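The Towel Does Not Need to Be Perfect

In my mother's house there was one right way to fold a towel. You folded it in the long direction two times, then in three, and the open edges had to be at the back of the shelf, where a visitor could not see them. I do not remember that a visitor ever looked in our cupboard. Still, if I made it wrong, the towel came back to my bed and I had to do it again.

I have now lived in Dravildale for 14 years, and I have folded towels in the wrong way for most of them. I want to defend this, because I believe that we ask too much of our linen and of the people who take care of it.

Last July my neighbour Lorraine Stockdale invited me for tea and showed me her new airing cupboard. It was very beautiful. All the towels had the same width, and they stood in rows like books. She told me she had learned it from a course called Eltum, for which she had paid 40 pounds, and that it took her the whole of a Sunday's worth of hours to do the two shelves. I said that I admired it, and this was true. Then her grandson came in with muddy hands and asked for a towel, and she gave him kitchen paper.

I thought about this for a long time. A towel which is too well folded to be used has become a kind of ornament. I have nothing against ornaments, but I would prefer to buy one in a shop and keep my towels for my hands. 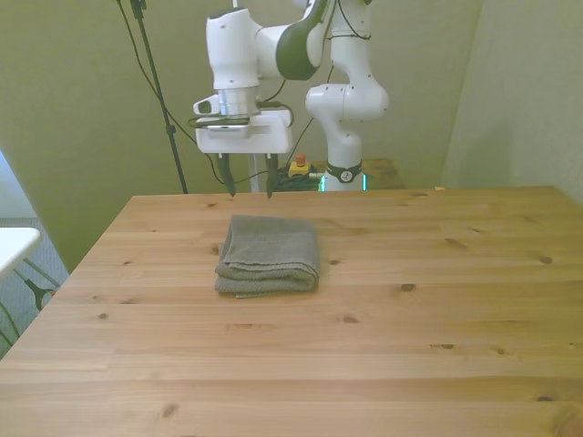 By Josée Lemieux
June 12, 2023

A grey towel on a pine table, folded in layers, the lower ones coming out a little at the front and at the side. My mother would have sent it back. To me it is a finished towel. It has more or less the shape of a rectangle, it can be lifted with one hand and it will fit on a shelf. What else should we want from it?

Some people will answer that order in small things gives order in the mind. I have heard this many times, mostly from people who have somebody else at home to do the folding. For me it was the opposite. When I had two small children and a job at the bakery, the basket of clean washing was the first thing I saw in the evening and the last thing before I slept. It made me feel that I was behind with my whole life. The day I decided that a towel needs only three folds, and that no one would check the edges, I had my evenings again. I spent them badly, in front of the television, and I was very content.

I must be fair to the other side. There are things for which I still fold with care. A shirt that will be worn to a funeral, for example, or a tablecloth, which keeps every bad crease until the guests have gone home. Bed sheets I do with my husband, one at each end, and we are quite serious about it. But a towel is thick and soft and it forgives. If you fold it badly, the next person simply shakes it open and dries his face, and he is as dry as he would be in Lorraine's house.

It is also a question of the table, I think. I fold on a big wooden one with knots in it, and I recommend this to everybody. On a bed you must bend, and the cloth sinks into the blanket and will not lie straight. On a table you press once with the flat of your hand and go to the next one. I can do a full basket while the potatoes are boiling.

My daughter, I should add, folds like her grandmother. She says my cupboard makes her nervous, and when she visits she takes everything out and does it again. I let her, and I put the kettle on.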